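Call for participants: the Junside shift work and sleep study

Do you work nights, or a roster that rotates between days and nights? We are looking for adults in Junside and nearby towns to take part in a study of how shift workers sleep at home between shifts.

The study is run by Keskinen, an independent research group based in Junside. Tapio Niskanen leads the project and Huguette Lachance looks after bookings and participant questions.

Most of what is known about sleep after night work comes from people who spent a night or two in a sleep lab. We want to know what happens in ordinary bedrooms, with traffic outside, kids coming home from school and the neighbour's mower going. 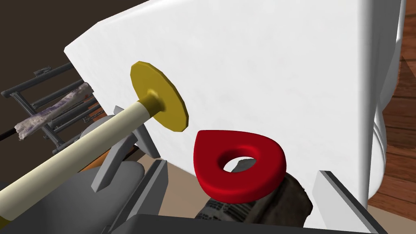 Almost 800 people have signed up so far. We are still short of people who work in aged care, warehousing and food processing, and of anyone over 55. If you have a regular day job you can't join this round, but a comparison group will open in September.

Who can take part

You need to be 18 or older and have worked at least three night shifts in the past month. You should expect to stay on the same roster for the length of the study. You can't take part if you are pregnant, if you have been diagnosed with sleep apnoea, or if you take prescribed sleeping tablets. Coffee is fine - just write it down.

What you will do

First there is a visit to our rooms on Prirberg Road, which takes 90 minutes. You fill in a questionnaire about your work, health and household, and we fit you with a wrist monitor.

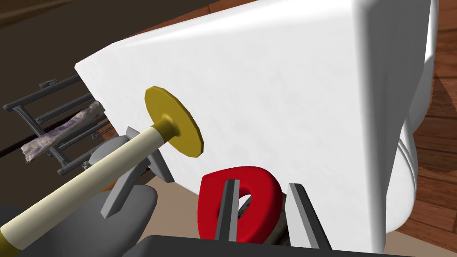
Image: Keskinen

You then wear the monitor at home for 7 weeks. It can stay on in the shower but not in a pool. Each time you wake from your main sleep you fill in a short diary, on paper or in the Gumo app, whichever you prefer. Please pick one and stick with it.

At the end you come back for a shorter visit to return the monitor and go over your results. Visits run on weekdays, with a late session on Thursday until 8 pm for people coming off or going on to a shift.
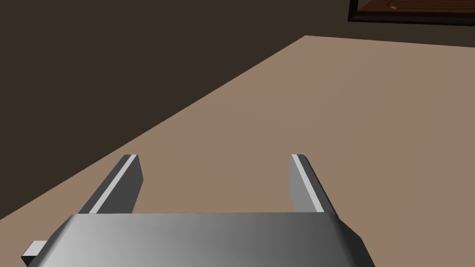

Payment and privacy

You will receive a gift card after each visit and we cover parking or bus fares. If you pull out partway you keep whatever you have already been given. Your employer will not be told that you are taking part. Diaries and monitor data are stored under a number, with your name kept in a separate file.

How to sign up

Ring Huguette Lachance on extension 2692 through the Keskinen switchboard, or leave your name at the front desk. If you call after a night shift and get the machine, tell us what time you're usually awake and we'll ring you back then.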